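Keeping a Work Table Flat and Clean

A table that gets daily use needs a wipe at the end of the day and a proper cleaning once a month. Use a damp cloth, a drop of dish soap, then a dry towel. Skip scouring powder. It dulls the surface and the dull spots hold dirt.

For small blocks and scraps you plan to paint, break the sharp corners with sandpaper first. Paint pulls away from a hard edge.

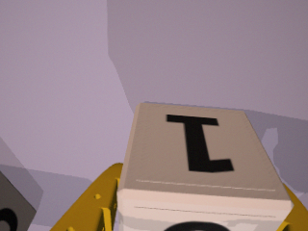

Block with softened corners.

Check the table for rocking every December, when the heat has been on for a while. Press down on each corner in turn. Shim the short leg with thin cork, glued on, and check it again after 3 days.

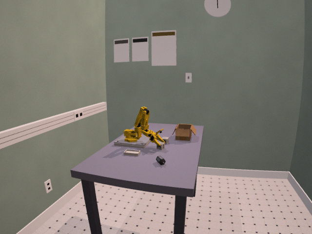
Akosua Gbeho: Cork worked for me, but it packed down within the year. I switched to felt pads and had to trim one of them twice.

Felt is fine on tile. Buy it thicker than you think you need and cut it down with a sharp knife. Screws in the legs loosen too, so go over them 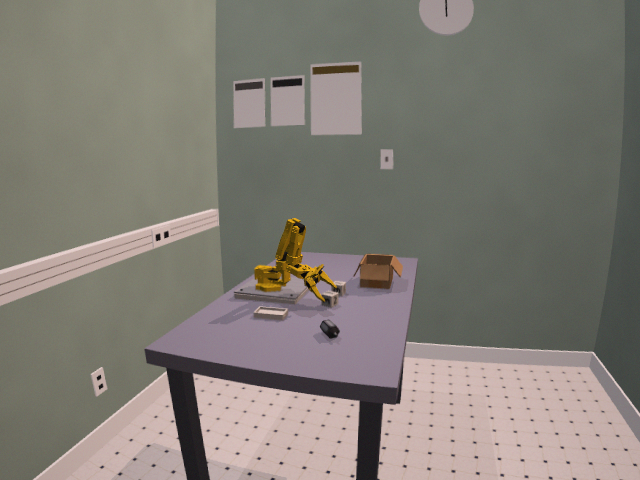 with a hand screwdriver while you have the table tipped up. Stop when they are snug.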